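Bresia Burger Assembly Station
Tabletop set, order code 1710

The Bresia station keeps the parts of a cold or hot sandwich within reach of one person while it is being built. It is laid out on an ordinary table and needs no fixings. The set is supplied flat and is put together without tools.

What is in the set

Build tray. Shallow metal, rectangular, used with the short side toward the operator. The interior is light in color so that crumbs and seeds show up at cleaning time.

Side dividers. Clear plastic, one for each long side of the tray. They stand on the table outside the rim.

Rods. Thin, red, one for each side.

Brackets. Clear plastic, 4 per set, two for each rod. Each bracket grips its rod with a collar and reaches across to the divider. The spaces between brackets serve as stations for buns, slices and similar items.

Topping container. Clear plastic, for shredded vegetables. It rests at the back of the tray.

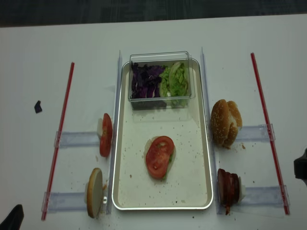
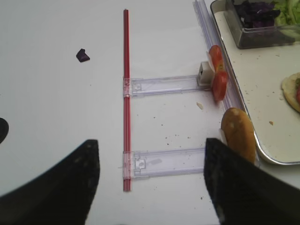

Sliced tomato and shredded cabbage in use with the set: cabbage and tomato in both.

Nkechi Shehu wrote to us that the brackets slid along the rods when she loaded whole rolls on one side, and asked whether the collars could be tightened. The collars have no adjustment. Brackets should be seated before the rod is laid on the table, and the heavier items placed closest to the divider. Sets packed after August have a closer collar fit. Replacement brackets for older sets are sold in pairs under the name Fovero and fit the same rod.

Setting up

Place the tray first, then the dividers, then the rods with their brackets attached. The rods may be set at a slight angle to the tray, wider or narrower at the front according to reach. Load the topping container last.

Cleaning

Wash plastic parts by hand in water no hotter than 70 °C. Do not use abrasive pads on the dividers, as scratches hold residue. The tray may go in a dishwasher. Dry the rods before refitting the collars.

Limits

Not for use on a hot plate or under a heat lamp. The set does not chill its contents; observe local rules for holding cut vegetables.

Spare parts and orders: Nakberg, attention Efe Oyelaran. Quote the order code and the part name.

Page revised November 16, 2018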